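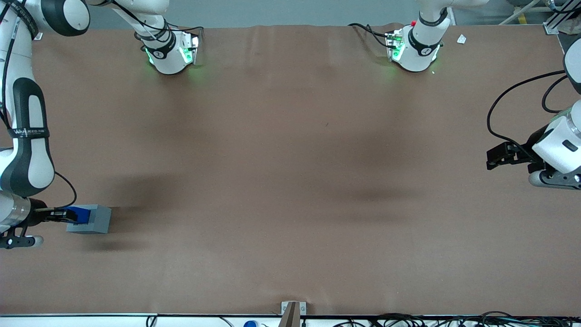 Birnley tool library gives its worktables a new start

The tool library in Birnley will open its repair room again on April 12, 2022, after a winter in which the members could borrow tools but had no place to use them. The largest change is in the tables. The old ones, which came from a closed school, were sold in November, and the room now has wide work surfaces that were chosen after a long discussion among the members.

"People think a table is a simple thing," said Areti Tsakiris, who leads the repair evenings. "Then you ask them what color it should be, and the meeting continues until ten o'clock."

The color was in fact the main question. One group wanted brown, as in the old room, because scratches and glue are less visible on it. Another group wanted a pale surface, on which a dropped screw or a small spring can be found without a lamp. In the end the library accepted both. The brown tables are for larger work, such as chairs, bicycle parts and garden tools. The pale ones are for clocks, radios, sewing machines and other objects with small pieces.

The cost of the renovation was $1,227, without the lighting. The money came from the sale of the old tables and from a collection at the winter market. Sarnora, a furniture workshop in the next town, cut and finished the surfaces and delivered them in 2 trips. Carter Chisholm from the workshop said that the order was not difficult, but the staircase was.

"We measured the door, we measured the room, and we did not measure the turn on the stairs," he said. "One table went back to us and came again in two parts."

Light was the next subject. The room has windows on one side only, and in the old arrangement most people worked with their own shadow in front of them. Adi Liem, a retired watch repairer who has been a member for nine years, asked for this to be changed before anything else was bought. He tried several positions for the lamps during one weekend and marked them on the ceiling with tape.

A shadow is still not completely avoided, he admits. When a person or a tool comes between the lamp and the table, the pale surface becomes gray in that place, with a soft border. But he considers this much better than a hard shadow, in which small parts disappear.

"With a soft shadow you can continue to work," Mr. Liem said. "With a hard one you stop and move your chair, and then you have lost the screw."

He is also strict about cleaning. On a pale table every small thing is visible, and for him this is the purpose of it. Members are asked to wipe the surface before and after their work with a damp cloth, and to look at it from a low angle before they put down an open clock or radio. A speck of rust or a grain of dirt is enough to stop a small mechanism. 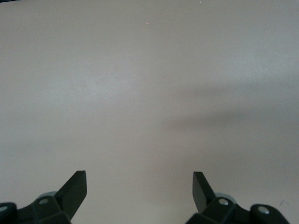

Opening hours and rules

The repair room will be open on two evenings each week and one morning. Members can reserve a place by telephone or at the desk, and a place is kept for fifteen minutes after the agreed time. The membership fee remains the same as last year. Visitors who are not members may come once without payment, if they bring something to repair.

Painting and spraying are not allowed in the room. For gluing, the library asks that people use the brown tables and put a sheet of cardboard under the work. Hot tools must be returned to their stands and may not be put directly on any table. Heavy objects should be lifted and not pushed – the first scratch has already been made, by a cast iron sewing machine, two days after the delivery.

Sheldon Vachon, who manages the tool collection, said that the shelves have also been arranged again. The hand tools are now closest to the entrance, and the clamps, which were the most borrowed things during the winter, have received their own wall. He asks everyone who still has a clamp at home to look in the garage.

A first course, on the care of kitchen knives and scissors, is planned for the second week after the opening. It will be given by Ragnvald Viklund, who learned sharpening from his father and still uses the same stones. He will work at one of the brown tables, and the participants will stand on both sides of it. A course about old radios will follow if enough people put their name on the list at the desk.

Mrs. Tsakiris hopes that the members who left during the winter will return. Some of them have repaired things in their kitchens in the meantime, she said, and their families would like to have the kitchens back.

The tool library is on the upper floor of the Fortin building, with the entrance from the yard. The front door stays closed in the evening, and visitors should ring the lower bell.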